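Tips for the home helper arm: picking up snack bags and other soft things

We have tried the Trondar arm service in our workshop for 6 weeks. The offer comes from Natside, and it includes the setup, one visit for adjustment and a small book of instructions. The book is good for cups and boxes, but for soft bags it says very little. So I write down what we learned.

Start with a bag that is closed and has still some air in it. A flat bag gives the gripper nothing to hold. Put it near the middle of the cabinet top, with free space on the side where the arm comes down.

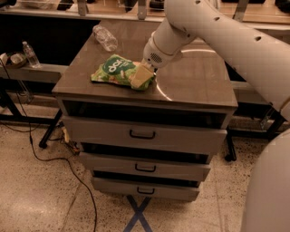

By the Flimbridge workshop page, February 7, 2020

Let the gripper come down at an angle on one side of the bag. In our tests a folded corner was easier to take than the full middle part. If the bag slides, lower the speed to 33 percent and try again from the same side.

A shiny top is more difficult. The light from the ceiling makes a bright stripe on it, and our arm sometimes stopped too early there. A thin matte mat helped us, almost 55 centimeters long. A kitchen towel is not so good, the gripper takes the towel too.

Bottles that lie on the side can roll when the cabinet is touched. Stand them up or move them well to the back before you start.

Close the drawers fully if the arm must work low in front of them. Mark the place of the cabinet on the floor with tape, then you can put it back after cleaning. Keep long cables to one side.

The Oshima soft finger pads are sold separately. We bought them in August and they are fine for bread and chips, but they become dirty quickly. Wipe them with a damp cloth and let them dry before the next use.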